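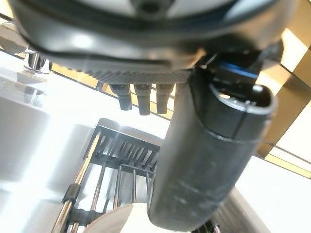

Puzzle Swap is back for spring

The Metstead Puzzle Swap starts up again the first Saturday in March, and I am so happy to be typing that sentence! If you came in the fall you already know how it goes, so skip down to the part about the new room. If you didn't, read on, because I think jigsaws are one of the best things you can do with a gray afternoon and I'd love to see more people at the tables.

You bring a puzzle you've finished with. You put it on the swap table, you take a ticket, and the ticket gets you any other puzzle on the table. One for one, up to three puzzles per household each time. Size doesn't matter. A little 100-piece farmyard gets you the same ticket as a giant map of the world, and so far this has worked out fine. People who like big puzzles bring big puzzles, and the kids' ones go back and forth between families so fast that I've started to recognize the boxes.

Missing a piece? Bring it anyway, but please write it on the lid. We keep a roll of masking tape and a marker by the door for this. Plenty of people don't mind a gap (I don't, especially if it's in the sky), but it's a sad thing to find out at the very end. If you've lost the box, put the pieces in a zip bag with a note saying how many there ought to be and what it's a picture of. Mystery bags went very quickly last time.

The new room

We've outgrown the side room at the Henare Building and we're moving across the hall to the long room, the one with the windows on Perus Street. It has far better daylight, which makes all the difference when you're sorting dark green from slightly darker green. It also means room for seven work tables, up from four, so there will be space to sit down and puzzle as well as swap. Come in by the Perus Street door, as the parking lot entrance stays locked on Saturdays. There's a ramp. Coffee and tea are in the hallway as usual, and we ask that cups stay on the side shelf and off the puzzle tables. I say this as the person who put a whole mug over a lighthouse.

The big one

Last season's group puzzle was the harvest market, and we finished it with an hour to spare. This time we're going harder. It's an 1100-piece painting of a greenhouse, nearly all leaves, with a tiny bit of brick path at the bottom that everybody is going to fight over. It will live on its own table on a felt mat, and between sessions we'll slide it onto a board and put it in the cupboard. Sit down and add a piece, or stay all afternoon – both are great. Last fall there was a person who came in every time, found exactly one piece while waiting for a ride, and left beaming.

A few of us had a try at an unusual way of starting it, with no edges first. We just sorted by leaf shape and built outward. It was chaos and I loved it, but I was outvoted, so edges first it is.

Sorting trays and other odds and ends

We could use more shallow trays. Cookie sheets, box lids, the flat plastic trays that seedlings come in (rinsed, please), anything with a low rim. Light-colored ones are best. We'd also be glad of a couple of desk lamps for late in the day, and if you have a card table you never use, we'd put it to work.

For anyone who wants to try puzzling at home and doesn't have a table to spare, I can't say enough good things about a sheet of foam board. It weighs almost nothing, it slides under a bed or behind the couch, and the pieces don't skate around on it. Lay a second sheet on top and you can move the whole thing without holding your breath. I did a very large quilt puzzle that way over the holidays, in the living room, with a dog in the house, and I only lost a corner of it once.

Rastdale visitors

The puzzle people over in Rastdale are coming to our second session with a carload of boxes to trade. Their taste runs to trains and ours runs to cats, so this should be good for both towns. They also hold a speed puzzle evening, in pairs, and they've offered to show us how it's run. If you'd like to try it, the pairs will start at three. You don't need to be fast. I'm certainly not! I spend half my time looking at the lid.

If you've got puzzles to hand over ahead of time, leave them at the front desk with "Swap" on a piece of paper and your name, and we'll have your tickets ready for you. The desk will take them from Mon 22 February. Please don't tape the boxes shut all the way around, as we open each one for a quick look, and the tape takes the picture off with it. A rubber band is perfect.

Doors open at one and we pack up at five. Free, all ages, no sign-up. Children under ten need a grown-up with them, and grown-ups are welcome to do the kids' puzzles too. The one with the dinosaurs on the ferry is excellent.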